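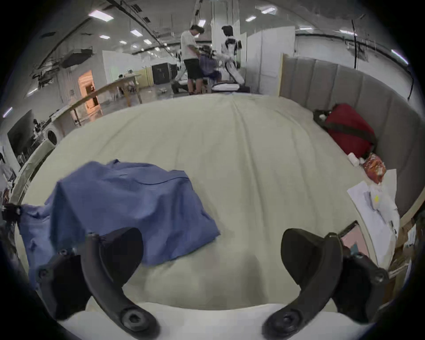 By the Planddale maintainers | Last updated 26 May 2025

Projects > Planddale > Data > README

# Planddale Cartridge Save Battery Log

Planddale is a table of battery readings taken from used handheld and console game cartridges. Each row is one cartridge. The log covers 900 cartridges, nearly all of them bought in mixed lots, and records whether the save battery still held a charge when the shell was opened.

## Files

- `carts.csv`: one row per cartridge
- `lots.csv`: one row per purchase lot
- `notes.txt`: free text, keyed by cartridge ID

## Columns in carts.csv

- `cart_id`: our own number, written on tape inside the shell
- `lot_id`: matches `lots.csv`
- `board_rev`: as printed on the board, blank if unreadable
- `volts`: open-circuit reading, two decimals
- `save_ok`: y, n or u (untested)
- `replaced`: y if the battery had been changed before we got it

Readings were taken with a Brustell bench meter, board out of the console. We did not measure under load. A cartridge can read fine and still lose its save, so check `save_ok` before drawing anything from `volts` alone.

## Known problems

The Kiser lot has 40 rows with no `board_rev`. The labels had been glued over the screws and we left those shells closed. Their `volts` field is blank too.

In the Hoàng lot, 11 rows were entered twice under different IDs. The second copy is marked `dup` in `notes.txt`. They have not been removed from the main table, so filter them out before counting.

Reproduction boards are included. If a board has no battery at all, `volts` is 0.00 and `save_ok` is u. There are 5 of these.

## Loading

The files are UTF-8 with commas and a header row. Some spreadsheet programs drop the leading zeros in `cart_id`. Import that column as text.

## License

Free to use and change with credit to Planddale. Corrections go in the issue tracker with the `cart_id` in the title. The next batch of readings is planned for December.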